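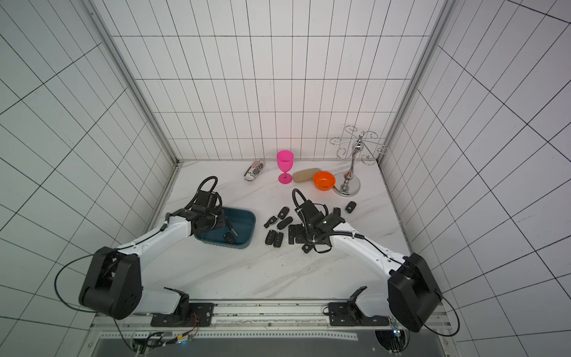 *Sorting table, Punano site. Key fobs on the tabletop and in the blue basin.*

## Key return and sorting: progress to end of June

Prepared by Nevzat Tekin for Öztürkmen program office

**Status.** Work package 2 (sorting and matching of returned car keys) is on schedule. Work package 3 (relabeling) started two weeks late and has recovered one of them.

**Volume.** The opening inventory listed 3,118 fobs in mixed storage at Punano. Of these, 2,756 have been matched to a vehicle record and bagged. The remainder are held in two drawers: fobs with no readable serial, and fobs whose serial matches a record already closed. Closed-record fobs will go back to Prositholm for a decision on disposal.

**Table procedure.** Fobs are tipped onto the tabletop in small lots, spread, and moved into the basin as they are cleared for matching. Only one basin is used per lot. The earlier arrangement, with a tray for each fob type, was dropped in the second week of the period. Most fobs are black and close in outline, and operators were sorting by shape before checking the serial – this produced 13 mismatches, all found at the bagging check and corrected.

The pale tabletop has been kept. Dark fobs show up clearly against it, and a trial with a gray rubber mat gave slower clearing times. The mat has been returned to stores.

**Lot size.** The limit on a matching lot is now 20 fobs. Larger lots led to stacking, and stacked fobs were missed on the first pass.

**Batteries.** Cells are left in place until matching is complete, then removed and boxed separately. Rultine has quoted for collection of the cells; the quote is under review.

**Open items**

- Approval of the Rultine quote.
- Ruling from Prositholm on closed-record fobs.
- Second label printer for work package 3. The present one is shared with goods-in and is unavailable on Monday mornings.

**Budget.** Spending is within the approved amount. Money set aside for type trays has not been used, and we request that it be moved to labels and bags.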